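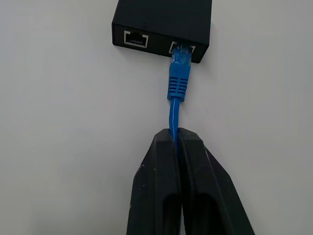 Nii Dogbe pregunta en la revisión si la cota del embalse de Mardale viene corregida por oleaje. No lo está. La columna cota_bruta recoge la lectura del limnímetro sin filtrar; cota_m es la media horaria de esas lecturas. La corrección por viento queda pendiente para la siguiente versión.

Niveles y sueltas del sistema Mardale

Series horarias de cota, volumen y caudal de salida de los tres embalses en cascada del río Gerketti: Mardale, Amegashie y Zovivitz, en orden aguas abajo. Mantiene los ficheros Esi Bawa.

Contenido

niveles.csv: cota en metros sobre el datum local
sueltas.csv: caudal por desagüe de fondo y por aliviadero, en m³/s
curvas.csv: relación cota-volumen de cada vaso, 51 puntos por embalse
estaciones.csv: código, embalse, tipo de sensor y fecha de alta

Separador punto y coma, decimal con punto, codificación UTF-8. La hora es siempre UTC. Los valores ausentes van vacíos; el código -999 de las versiones antiguas ya no se usa.

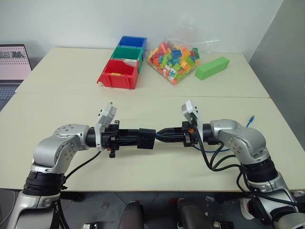
Control de calidad

Se marca como sospechoso (qc = 2) todo salto de cota superior a 8 cm entre horas consecutivas. Los huecos de hasta tres horas se interpolan linealmente y llevan qc = 3. Los más largos se dejan vacíos. Obed Alhassan revisó a mano las crecidas de enero en Amegashie, donde el sensor de presión se saturó por encima de la coronación del aliviadero.

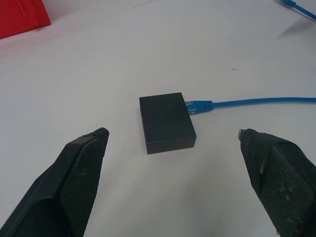 Fig. 1. Conector RJ45 azul en una caja negra.

Limitaciones conocidas

La curva de Zovivitz procede de una batimetría anterior al dragado de la cola y sobrestima el volumen en la parte baja del vaso. No conviene usarla por debajo de la cota de la toma inferior. En sueltas.csv, el aliviadero de Mardale se calcula con coeficiente fijo y por debajo de 90 mm de lámina el error crece deprisa. Faltan unas 3000 horas de Amegashie, repartidas en varios huecos que figuran en estaciones.csv.

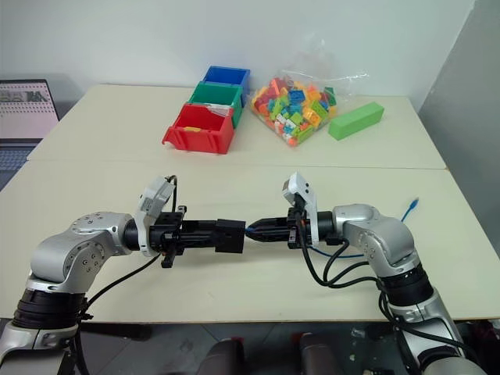 Fig. 2. Dos brazos robóticos sobre una mesa de color crema.

Cambios

v1.2: datum unificado en los tres embalses (Kojo Gyamfi)
v1.1: nueva columna qc
v1.0: primera entrega

Erratas y consultas, a Trilok Joshi, indicando código de estación y hora UTC.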